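Notas de la visita al taller compartido Nedden, 28 de diciembre de 2022

Llegué tarde, el bus de la línea 32 no pasaba. Osvaldo Andrade ya había empezado la vuelta, me enganché en el fondo, donde están los brazos.

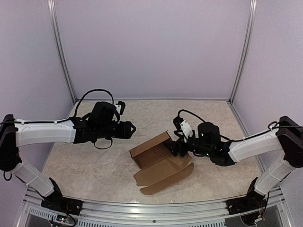 Llevan desde el verano con esto, tardes sueltas y algún domingo perdido. Dos brazos, una celda de perfil de aluminio y paneles lisos, y el objetivo del invierno: que monten una caja de cartón entre los dos. Presupuesto total 1.607 euros, cámaras de muñeca incluidas. Me pareció poco. Osvaldo dice que los paneles salieron gratis de una feria y que lo caro fueron los motores.

Cosas que apunté deprisa:

- Las solapas largas son lo dificil. La caja patina en el suelo si un brazo empuja y el otro no sujeta.
- Cables por fuera, con bridas. Probaron a meterlos por dentro y se partían en el codo – tres veces.
- 112 intentos grabados hasta ayer. Quieren llegar a 239 antes de tocar nada más del programa.
- Las bases van atornilladas al perfil delantero. Antes usaban sargentos y se movía todo.

Pregunté por las placas de abajo, si no les da miedo tenerlas al aire. Que sí, que están diseñando una tapa, pero la impresora (una Walczak vieja) está parada por el extrusor.

Luego café y al otro lado del local, la fresadora que llaman Bulten. Ruido, mucho polvo, casi no oí nada de la explicacion. Me quedó pendiente la sala de Herner, la de electrónica, cerraban a las ocho. Vuelvo en enero si Osvaldo contesta al correo.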